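Workshop news: the shelf arm in the back bay

Anyone who has been in the Nestier workshop since June will have noticed the white cubby shelf and the arm standing next to it. Several members have asked what it is for, and Ilona Lengyel suggested we put the answer in the newsletter instead of repeating it at the coffee machine.

The project is called Sirkow. The aim is an arm that can take a single object out of an open shelf and put it back in a different cubby without knocking into the panels. Edit Kun and Sándor Tóth started it as a home build in Sándor's garage and moved it here when the garage got too small. Snežana Nikolaidis writes most of the software. Carla Geagea looks after the wiring and the power supply.

The arm came secondhand, without a hand of any kind. The first gripper was a two-jaw design with flat pads. It was fine with boxes and poor with anything round, so it was retired in spring. The present one has fingers that curl, and the fingers are covered in black material for grip. Sándor has rebuilt the wrist mount twice. The first version flexed under load and the second one put a screw head exactly where the hex key could not reach it. The third version is on the arm now and comes off in a few minutes.

Cubbies are harder than a table. On a table the arm can come down from above and there is nothing to hit. In a cubby it has to go in from the front with a panel on each side and another overhead, and the forearm is wide compared with the opening. Snežana's planner treats every panel as 35 millimeters thicker than it is. That sounds wasteful, but it has saved us from scraping the shelf since we made the change. Before that we had it at 10 and there are marks on the old unit to prove it. The old unit is by the back door, free to anyone who wants it.

Fruit is the current test load. It rolls, it has no flat sides, and the sizes vary enough to keep the gripper settings from being tuned to one object. We want the same settings to work on an apple, a pear and something smaller. A set of 100 picks is one test, and between sets we check the finger cables and tighten whatever has worked loose. The log stood at 372 picks when this item was written. We will stop at 400 and take the hand apart to look for wear.

The most common fault so far is a slow roll. The fingers close, the fruit turns slightly, and the lift starts before it has settled. Edit added a short pause between closing and lifting, and that helped with the apples. Pears are still awkward when they lie toward the back of a cubby, as the wrist has to go in further and there is less room to turn. Snežana would like to try a second approach angle. Sándor would like to shorten the fingers. They will probably both get their way, one after the other.

Cabling is the other open job. The cable at the wrist runs down along the outside of the arm, and the connector sticks out to the side. Carla has a right-angle connector on order from Fekete and will reroute the cable when it arrives. Until then, please do not lean anything against that side of the arm or hang jackets on it.

A few practical points for people who share the bay:

The arm runs in the evening, usually after 6 p.m. If the arm is powered, stay behind the tape on the floor.

The shelf position is measured. If you have to move it to get at the wall outlet, tell Edit, and she will run the calibration again. It takes half an hour.

Please leave the fruit where it is. Carla buys it, and some of it has been handled many times.

We could use a second work light on a stand, and a short length of drag chain if anyone has an offcut. Borkov has offered us bench time on their lathe for the next wrist part, and Sándor will take the drawings over once the finger length is settled. If you would like to help with the wear inspection, put your name on the sheet by the tool wall. No robotics experience is needed, just patience with small screws.

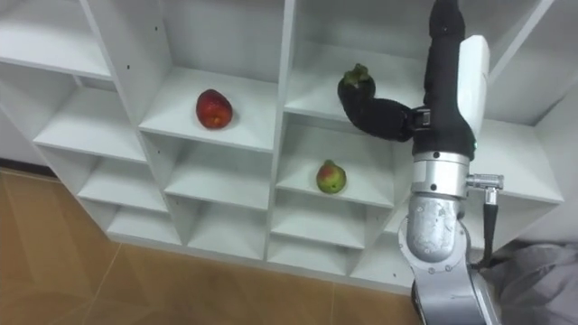 Sirkow at the shelf, with the purple fruit in its fingers and the apple and pear in other cubbies.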